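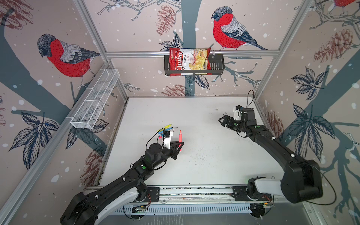

Brostunness Square Objections, v12

Every written comment sent in on the plan to close Brostunness Square to cars: 569 of them, one row each. The consultation shut in October 2019. The square is still open to cars, mostly parked ones.

Columns
id, date_received, street, stance, text

Stance is for, against or bus. The third value covers people who ignored the closure altogether and wrote in to ask where the Lurnitz bus had gone. We tried folding them into against and it felt unfair to both sides.

Known problems
12 rows have no street. 9 are the same letter with different spellings of "disgraceful". We kept them all.
The scanner at Van Rooij read every pound sign as an L, so a fountain is costed at L40,000. Fixed up to row 300, then we lost heart.

Names and house numbers were taken out by hand. If you spot one, tell us and don't post it.

Files
comments.csv
streets.csv (needs Plorkitine 2 or later to draw the map)

Reuse
Free for any purpose, including arguing.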